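Ollska bench, ticket 20: right gripper opens late over the bin
Status: open, waiting on parts

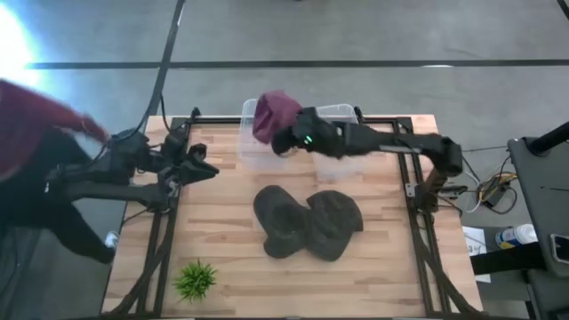
Right arm holding the maroon cloth over the clear bin, green light on. Left gripper open.

Opened Sep 17, 2020
Both arms run from the Graltix controller in the workshop. On the pick-and-drop routine the right arm reaches the bin and stops where it should, but the open command lands late. Sometimes the arm has already started back and the cloth goes over the rim. Left arm is fine on the same routine.

Tried so far:
Swapped the left and right gripper cables at the controller. Fault stayed with the right arm.
Dropped arm speed from 95 to 60 percent. Still late, but the cloth usually makes it into the bin.
Reloaded the March firmware. No change.
Ran hats only, no cloth. Same delay, so it isn't the fabric catching on the fingers.

Log shows the open command going out on time and the gripper answering 200 ms after that. Left one answers in 20.

Update
Took the wrist cover off. The connector behind the gripper has 4 pins and one is pushed back in the housing. Reseated it and the delay went away for a dozen cycles, then came back. Ordered a new connector from Tistport.

Workaround until it arrives: add a half-second wait before the retract step in the Ritchie script. Please leave the speed at 60.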